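Guides > Kotian Desk Manual > Section 4: Setting up a country watch
Last updated: 25 July 2020
1,818 shares | 4 comments

Section 4. Setting up a country watch

Read section 3 first if you haven't got a login. Everything below assumes you're in, you can see the desk list on the left, and your role says Editor or higher. Viewers can't create a watch. They can look at one, that's it.

A watch is one file on one government or one dispute. Statements, visits, expulsions, votes, sanctions, the lot. Keep it to one. Two governments arguing with each other is a dispute watch (see 4.6), not two watches glued together.
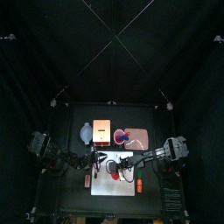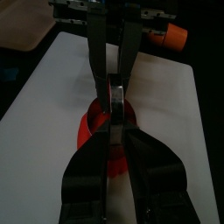 4.1 Before you start

Have these to hand:

- The country's official name and the short name the desk uses. Check the Bilonthorpe style list, don't guess.
- Web addresses for the foreign ministry, the head of government's office and the state news agency if there is one.
- The working languages. All of them, not just the one you read.
- Name of the backup editor. A watch with no backup won't save.

Give it an hour. Longer if the ministry site is in three scripts.

4.2 Create the watch

1. Desk list > New > Country watch.
2. Type the short name. Pick from the dropdown when it appears. If it doesn't appear, stop and write to the Bilonthorpe office. Do not type a new name in by hand.
3. Set the region. One region only. For countries that sit across two, use whichever the regional desk already uses.
4. Set the time zone to the capital's. Not yours.
5. Choose a level: Quiet, Active or Crisis. New watches start at Quiet. You can raise it later, see 4.5.
6. Add the backup editor.
7. Save. The watch shows up gray untill the first source comes in.

Note: the short name can't be changed after step 7. You'd have to close the watch and open another, and the old entries stay with the old one.

4.3 Add sources

Sources go in by tier. The tier decides what gets shown first and what can trigger an alert, so take a minute over it.

Tier A - official. Ministry, presidency, prime minister's office, parliament record, the official gazette. Text as issued.

Tier B - state or state-run media. Counts as the government's voice in some places and not in others. Mark it B in all cases and let the regional desk argue about it.

Tier C - wire services and independent press. The Gromell wire is already in here by default. Leave it.

Tier D - everything else. Social accounts, exile groups, think tanks, an ambassador's personal page.

To add one:

1. Open the watch, Sources tab, Add.
2. Paste the address. Wait for the green tick. Slow on government sites, give it a minute.
3. Choose the tier.
4. Choose the language. If the page comes in more than one, add each language as its own source. Yes, really. The versions differ more often than you'd expect, and the differences are half the job.
5. Set the check interval. Hourly for A, every two hours for B. C is handled by the wire. D once a day.
6. Press Test. You should get the latest item back, headline and date.
7. Save.

If Test returns an old item, the ministry has probably moved its press page. Go look. Fix the address, test again.

Caution: never put a leader's personal column or memoir extract in Tier A, even when a state paper prints it on the front page. Retired leaders especially. Tier B, with the "personal" flag on. An alert saying the government has said something when it was a former president writing in the paper is a bad morning for everyone.

Note: limit is 1,000 sources per watch. Anyone close to that has added every village council. Trim it.

4.4 Keywords and alerts

Default keyword set loads by itself: recall, expel, ambassador, summon, sanction, mobilize, ceasefire, airspace, border, treaty, withdraw, veto. Translated into the languages you picked. The translations are OK for the big languages and patchy for the rest, so read through them.

1. Alerts tab > Keywords.
2. Go down the translated list. Fix what's wrong. Ask a native reader if you aren't one.
3. Add local terms. Names of disputed places, in both sides' spelling. Names of border crossings. The official name for the other party, and the rude one too.
4. Under Trigger, leave "Tier A or two of Tier C" ticked. That means one official text, or two independent reports, sets off an alert.
5. Under Send to, add yourself, the backup, and the regional desk address.
6. Pick email, text message or both. Crisis level sends both no matter what you pick here.
7. Send a test alert. Check it arrives. Check the backup got it as well.

"Summon" and "invite" need care. Some ministries invite an ambassador when they mean summon. Put both in.

Keep the list short. A watch with two hundred keywords alerts all night and people mute it. Then something happens and it's muted.

Caution: don't add a head of state's name as a keyword. Every birthday telegram will set it off.

4.5 Changing the level

Quiet - normal traffic. Digest once a day.

Active - elections, a summit on the way, a row with a neighbor, troops on exercise. Digest every six hours, alerts on.

Crisis - shooting, a coup or attempt, an embassy closing, ambassadors gone home, formal threats of force. Alerts on to everybody, digest hourly.

To raise it:

1. Watch > Level > choose.
2. Write one line saying why. "Talks broken off, ministry statement, Tier A" is fine. "Getting tense" isn't.
3. Attach at least one entry as the basis.
4. Confirm. Going to Crisis needs a second editor to confirm as well. They have thirty minutes, after that the request lapses and you start over.

To lower it, same steps, but there's a wait of two days at each level on the way down. You can't drop from Crisis straight to Quiet. Don't ask the office to override it - they won't.

Note: strong language alone is not Crisis. Some foreign ministries threaten ruin in every second release and have done for decades. Look at the watch's own history first (Entries > Tone > Past year). If last January reads the same as today, it's probably Active at most.

4.6 Dispute watches

For two or more governments. Works like a country watch, with these differences:

- Each party needs its own country watch first. The dispute watch pulls from those. No sources of its own except Tier C and mediators.
- Parties are listed alphabetically. Don't reorder. We've had letters.
- The title names the subject, not the guilty party. "Fishing limits", "Water release", "Prisoner exchange".
- Place names appear in both spellings, slash between, alphabetical again.
- Mediators and guarantors go under Third parties. So does any UN body involved.

1. Desk list > New > Dispute watch.
2. Add the parties from the dropdown.
3. Add third parties, if any.
4. Write the background note. 1,000 words at most, shorter is better. Dates, agreements signed, agreements broken according to whom. Attribute everything.
5. Get the background note read by the regional desk before you press Publish. Both sides' embassies read these things.
6. Publish.

Caution: the background note is public the moment it's published. The comments on it are not, but write them as if they were.

4.7 First entries

Put in a few by hand so the watch isn't empty and so you learn the form.

1. Entries > New.
2. Headline in plain words. Who did what. "Foreign ministry recalls ambassador for consultations". No adjectives.
3. Date of the event, then date of the report. Two boxes. They're often different and people mix them up.
4. Paste the original text in the original language. All of it.
5. Add a translation. Mark it Own, Official or Machine. Machine gets a yellow bar and can't be quoted in a digest.
6. Link the source. The tier fills itself in.
7. Choose a type: statement, visit, vote, measure, incident.
8. Save as draft, have the backup look, then release.

Quotes: exact words only, from the official or own translation. If two agencies give the same quote differently, enter both and say which is which. Don't blend them.

Corrections: never overwrite. Use Correct, which keeps the old line visible underneath. If a ministry changes its own text after publishing (they do), enter the new version as a seperate entry and link the two.

4.8 Archiving to Clakamen

Clakamen is the archive. Everything released goes there overnight. Nothing for you to do except switch it on.

1. Settings > Archive > On.
2. Choose Full. "Text only" drops scanned documents and you'll want those.
3. Check the next day that the archive count matches the entry count. Small number in the bottom right of the Entries tab.

Counts don't match? Usually a draft somebody forgot to release. Filter by Draft. If it isn't that, send the watch name and both counts to the Bilonthorpe office.

4.9 Common problems

Watch stays gray. No source has passed its test. Go back to 4.3 step 6.

Same statement shows up five times. The agency is reposting. Turn on Merge under Sources, set it to same day.

Alerts come at the wrong hour. Time zone, 4.2 step 4. Also check the country hasn't just moved its clocks.

Ministry site is blocked from where you are. Don't use your own workaround. Ask the office for the relay address and use that as the source address.

Site is down altogether. Leave the source in place, add a note with the time. Government sites going dark together can be news in itself, tell the regional desk.

Backup editor has left. Watch locks after two weeks with no backup. Add a new one under Settings > People and it unlocks right away.

Wrong flag showing. Happens after a change of government. Report it, don't upload your own.

Handing the watch to someone else is in section 5. Closing one for good is section 7, and needs sign-off from the regional desk.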